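The patience of small knots
Wandent Conversations
September 3, 2025

She had put the kettle on before I had my coat off, and by the time the tea was poured we were already deep in the subject of thread. The woman who has taught wound closure at Zarkosside for 32 years (she would rather I left her name out, and I promised I would) is not someone you have to coax. I had a page of questions with me and I think I asked four of them.

"People expect me to start with the needle," she said, settling into her chair. "I start with the edges. I want them to look at the two edges of the wound for a good long while and tell me how they'd like to lie together if they were left to themselves. Skin has its own ideas, you know. It has a grain to it, a bit like cloth, and if you pull across it without thinking you'll get a pucker, and then you've got a pucker for the rest of that person's life."

She came to surgery from a family of dressmakers in Tivero, and the comparison with sewing comes up again and again, though she is quick to say where it breaks down. A hem is one long run of stitching. The first thing her learners are taught is the interrupted stitch, where every loop is tied and trimmed by itself before the next one is begun.

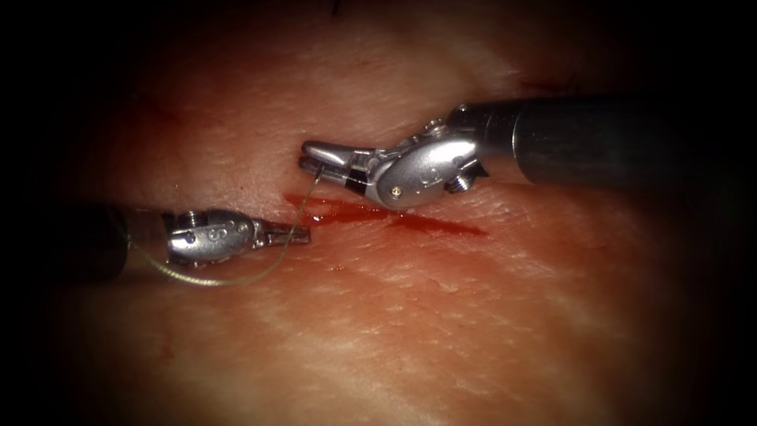

"And of course they all think it's slow," she went on. "It is slow! You place one, you tie it, you cut it, and then you start all over again as if you'd never done it before. But if one of those stitches gives way, the others are still there holding. With a running stitch you've put all your trust in a single length of thread. There are places on the body where I'd do that happily, and places where I wouldn't dream of it, and it takes a few years to know which is which."

I asked about the thread itself and got rather more of an answer than I had bargained for, including a trip to the cupboard to see a drawer of old Amrani reels that she can't bring herself to throw away. Some threads are braided and grip nicely when you knot them, she told me, and some are a single smooth strand that slides through beautifully and then tries to undo itself the moment your back is turned. Smooth thread also remembers how it was wound. You take it out of the packet and it wants to be a coil again, and a good part of the early lessons goes on learning to manage the slack, so that the loop stays open and away from the place you are working.

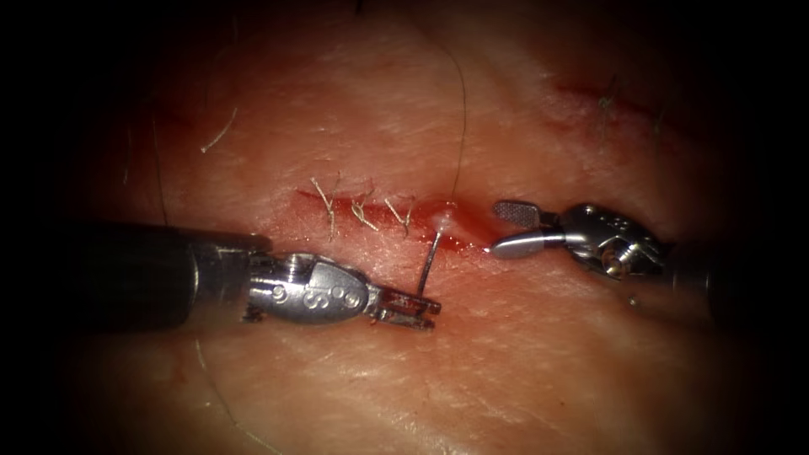
Spacing is where she is strictest. "As far from the edge as it is deep, and the same on both sides," she said, tapping it out on the arm of the chair. "Then along a bit, and the same again. I don't let them use a ruler. They ask for one every year, bless them. I tell them to look back at the last stitch they made and let it tell them where the next one goes. If the last one was wrong, well, then you've a decision to make, haven't you? Do you copy the mistake so the row looks even, or do you put the next one where it ought to be?"

She puts the next one where it ought to be. She also takes stitches out, her own included, and she thinks it does the learners a great deal of good to see her do it.

There were 18 of them in the group that began in February, and she spoke of them all with such fondness that I lost track of which one had cried over a granny knot and which one had practised on bananas at the kitchen table until the whole flat smelled of them. Each session lasts 2 hours. She used to run them longer, but hands get tired before heads do, and tired hands grip too hard.

"Gripping is the thing I nag about most," she said. "You can bruise a wound edge just by holding it as if it might run off. It only needs lifting. And the thread's the same, if you crush it in the jaws of whatever you're holding it with, you've made a weak spot, and it'll snap just when you're drawing the knot down and feeling pleased with yourself."

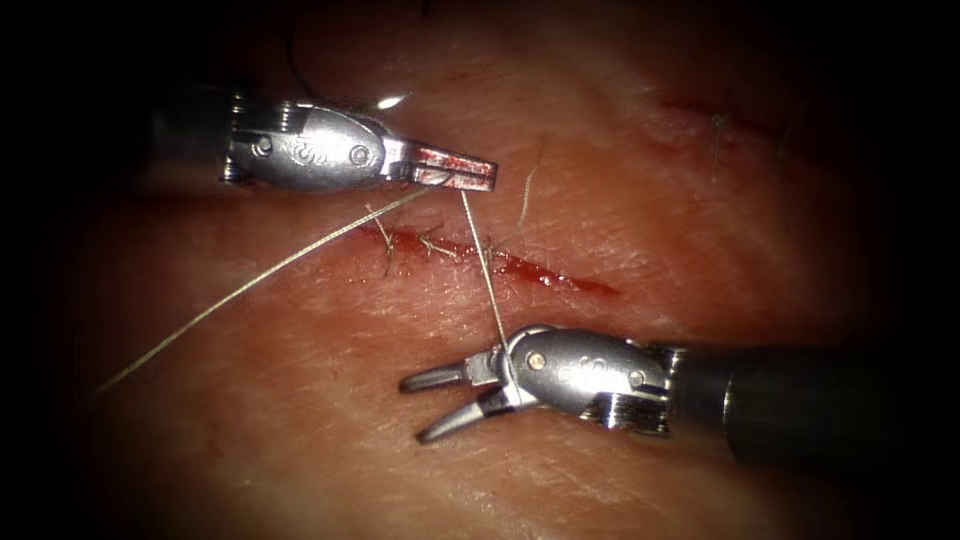

Drawing the knot down is, to her mind, the loveliest part of the whole business, and she became quite animated about it, cup in hand. The first throw should bring the edges together so they just touch. The second holds the first in place, and has to be laid flat against it, going the opposite way, or the two will slip over each other. After that you add as many more as the thread calls for, and then you trim. She likes the tails left long enough to get hold of when the time comes to take the stitch out, and short enough that they don't tangle with their neighbours.

How tight is tight enough? She laughed at that one and said she had been asked it 158 times if she had been asked it once. "You want them meeting, like two people shaking hands. Wounds swell, so a stitch that looks perfectly snug this afternoon may be far too tight by tomorrow. I'd always have it a touch looser than the learner wants. They do love to pull."

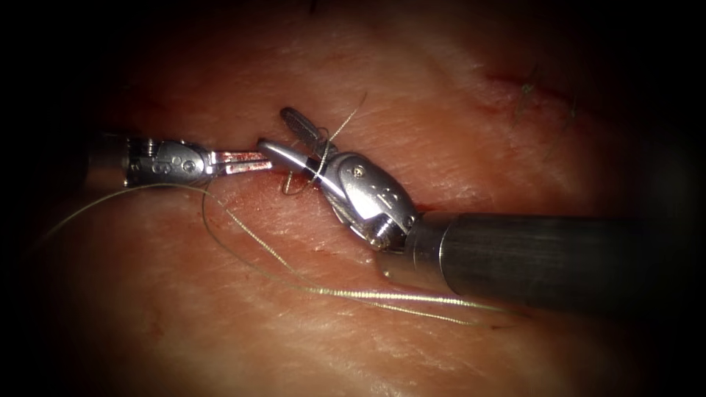 One former learner, reached by telephone the following week, remembered the lessons a little differently and felt that the looseness had been overdone. In that person's first year on the wards a couple of wounds had gaped slightly for want of one more firm throw, and it had taken some time to find a middle way. The row of stitches should be judged on the day they come out, the former learner said, and too few beginners ever get to see that day, as the patient has usually gone home to another clinic by then.

I passed this on, a bit nervously. She was delighted. "Oh, that's quite right about seeing them come out," she said. "I've been asking for that for years. I don't agree about the other thing, mind you. I'd want to see how those first throws were laid. If the first one's slipped you can pile as many as you like on top and it won't help you."

She then asked whether I had ever tried it myself, and I admitted I could barely sew on a button. There was a practice pad on the shelf, and a packet of thread, and my train wasn't for a while yet. My first knot was a granny. She made me take it out.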